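Superbike racing needs a proper tyre return, and the paddock knows it

Candela Iglesias

The tyre rules in the national production-based championships were written to control cost, and on that measure they have done reasonable work. A single supplier, a fixed allocation and a compound list published before the meeting have taken most of the spending out of the rear tyre. What they have not controlled is information. I want to argue that the allocation should be followed by a published return, setting out which tyre was used in which session and for how many laps, and that the return should be open to every team on the grid.

At present the allocation is recorded by barcode at the point of issue. The technical officials know which tyres a rider has. The supplier knows what condition they were in when they came back. The teams know only their own. For a two-rider team with a data engineer on each side of the garage this is tolerable, as each meeting gives it two sets of wear figures to compare. For a single-rider entry it is half the picture at best, and the difference builds up across a season.

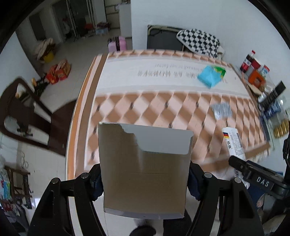 The usual objection is that setup knowledge is earned and should stay private. I accept that for geometry, spring rates, engine maps and the rest of what a crew chief carries in a notebook. Tyre life on a control tyre is a different sort of thing. The product is the same for every rider, nobody in the garage designed it, and its behaviour at a given circuit in a given temperature range is a fact about the championship as much as about any motorcycle. Teams would still have to work out why their own bike wears the left shoulder faster than the one next door.

Consider the test at Evell this spring. The track had been resurfaced from the hairpin to the final chicane, and the softer rear was grained across the left side within a few laps of steady running. The Plukeck team had two riders out and covered 228 laps between them. Shao Racing, with one rider and an oil leak on the first morning, managed 40. When the race came, Plukeck chose the harder rear for both bikes and Shao chose the softer one. The Shao rider ran fifth for half distance and finished outside the points. The bike was quick enough and the rider made no obvious error. The choice was made on too few laps, and the laps that would have corrected it had already been run by someone else on identical tyres.

Circuits with new surfaces are where this matters most, but it is also felt where the calendar brings the series back in a different season. The October round at Dreleck is run on a cold track, often in the low teens by the start of the second race, and figures gathered there in summer testing are of little use. Teams which can afford a private day in the week before go there with a fair idea of warm-up time. The others find out on the sighting lap.
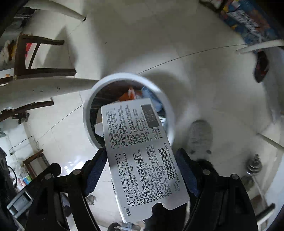 A return of this sort would be cheap. The barcode is already scanned in pit lane, and lap counts come from the transponder. Joining the two is a small piece of software and a decision about format. I would publish four items for each tyre: compound, session, laps completed and track temperature at the start of the run. I would leave out pressures, which belong to the team, and tread depth on removal, which depends too much on who is holding the gauge.

Timing needs more care. If the figures appear during the meeting, teams will delay their long runs until the last session in order to hide them, and the Friday programme will be worse for spectators and no more useful to anyone else. If they appear at the end of the year they are history. My preference is 30 days after each round — late enough to protect the weekend's work, early enough to help at the next circuit of a similar type. Official tests should be treated differently and published before the following race meeting, as the whole purpose of an official test is to let the field prepare.

There is a fair worry that riders will be judged on the figures by people who read them badly. A high lap count on a soft rear can mean a smooth throttle hand, or it can mean a rider stuck in traffic and going slowly. That risk exists with sector times too, and the series has published those for years without much harm.

The technical regulations for next season are still in draft. The tyre section runs to several pages on issue, marking and penalties, and says nothing on what happens to the records afterwards. One further clause would cover it.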